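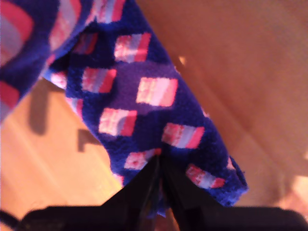
Beverley Horrocks told us early on that a frayed edge is where a household decides what a cloth is worth, and that she could tell a good deal about a family from whether it had been hemmed, left alone, or cut off and thrown in with the dusters. We have come back to that remark more often than to anything in our own notes, and it shapes much of what follows.

Figure 1. Blue patterned cloth with pink, lilac and white patches and a frayed end.

4.2 Worn edges and the second life of cloth

Of the 53 people who talked with us about the textiles they keep at home, 26 brought up fraying before we had asked about wear at all. We had expected stains to come first, or perhaps fading, and we were a little surprised (and rather pleased) to find how much people had to say about edges. A thick, fuzzy cloth like the one in Figure 1, with its deep blue ground and its staggered pastel patches, is the sort of thing our participants were happy to talk about at length. Several of them felt that a cheerful pattern buys a cloth extra years. Hadiza Ogundipe put it very warmly when she said that she would mend a pretty thing twice before she would mend a plain thing once, and then laughed and admitted that she had a whole drawer of pretty things waiting for their first mending.

Pattern also seems to matter in how people judge damage. Where the design is made up of small repeated pieces, a ragged end can be trimmed back by a row or so and the cloth still looks whole to its owner. Neville Clegg had done this with a set of towels over many years, until they were, in his words, "more like napkins, but very nice napkins." Larger designs were given up sooner, especially those with a border.

We should add that mending and keeping are separate matters. In the August visits to Entwistle we met people who would never pick up a needle but who folded the frayed end to the inside of the pile, every time, so that the shelf looked tidy. We return to folding in Section 4.3, where the linen closets are taken up in more detail.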